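Holroyd Play Library — equipment faults log
Ticket: Sink unit and sorting tray, Savska room
31 Dec 2021, posted by the equipment desk

Status: open, parts on order

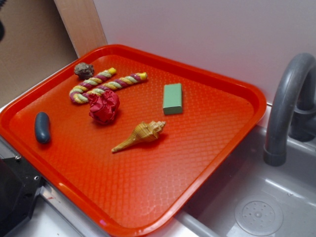 Reported by the Savska room at the end of term. The tray slides when children reach across it, and small items end up in the sink basin. The group also says the waste outlet on the toy sink is blocked and that the sorting set has come back with pieces that don't belong to it.

Three separate problems, so they are logged separately below.

1. Tray sliding

The orange-red tray was never made for this sink. The one that came with the unit had two lugs underneath and was lost when we moved from Fluvcombe. The serving tray is longer than the worktop and has nothing to hold it.

Tried: damp tea towel folded under the tray. Held for one session, then worked its way out at the back.
Tried: four blobs of reusable putty. Held well but left marks on the grey plastic, and they took a long time to rub off.
Tried: non-slip drawer liner, cut to 40 cm. Best so far. The tray still moves if somebody leans on a corner, but it doesn't travel.

Leave the liner in place for now. Please don't use tape.

2. Blocked outlet

Ran a jug of warm water into the basin and it stood there. Took the pump housing off (5 screws, one of them stiff) and found sand and a plug of red tissue in the elbow. Cleared with a bottle brush. Flushed through with 400 ml of water, then another 200 ml, and both went down without trouble.

The crumpled red balls are for dry play only. They shed when wet and the fibres catch on the filter. The same goes for anything that has been in the sand tub and not been rinsed. The shell needs particular care — it holds sand in the spiral and lets it go later, so shake it out over a bin.

3. Mixed sorting set

The feely set on the list is: rock, shell, crumpled red ball, green block. The twisted candy canes are from the winter box and should go back there in January. They can stay out with the tray until then. The dark blue oblong piece isn't on any list we hold. It may have come with the Dumska donation, which arrived without an inventory. It has been given a line of its own on the sheet so that it stops being sent back to us as a stray.

Rough things and smooth things can share a tub, but the rock should go in a cloth bag. It has scratched the lid of the last two tubs.

Update, same day: the supplier has no lugged trays for this model. They do a rubber edging strip that clips to the worktop, and one has been ordered. The ticket stays open until it is fitted and the room has used it for a week. If the outlet blocks again in the meantime, add a note here and don't start a new ticket.

Contact: equipment desk, Holroyd Play Library | © Holroyd Play Library | Back to top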